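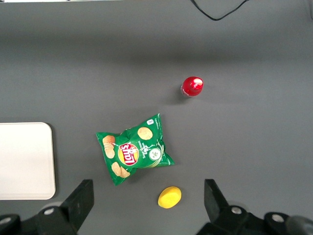 The bench through the wrist camera, with the sponge between the fingers

Looking after the Olline gripper: your questions

I keep the Hedska cell running, and these are the things people message me about most.

How do I know the wrist camera is pointing the right way?
Park the arm over the table and look at the live view. I want both black fingers showing at the bottom, left and right, with plenty of grey table beyond them. If you've only got one finger, the camera mount has slipped. Nudge it back, nip it up and look again.

Which screws do I check?
The two silver ones you can see on each finger bracket. I go over them after every 40 hours of running — just a firm hand on the short key, please don't lean on it! If one keeps working loose, take it out, clean the thread and put a dab of the blue threadlock on.

What should I put out for a test?
A mix of shapes. A sponge, a small red bottle, a bag of crisps (Lay's will do nicely) and the white tray off to one side is a perfectly good spread. I start with the sponge because a bad grip won't hurt it. Crisps come last, for obvious reasons.

The fingers don't meet evenly. Is it broken?
Probably not. Almost every time I get asked this, one finger has gone back on slightly skewed. Loosen both its screws, close the gripper slowly on the 4 mm gauge and tighten up while it's holding.

What about the cable?
Give it some slack, then run the wrist through its full turn by hand with the power off. If it pulls tight anywhere, re-clip it before you do anything else.

Where do spares come from?
Finger plates come from Antwi, and they're in drawer 59. Write down what you take, and tell me if you've had the last pair.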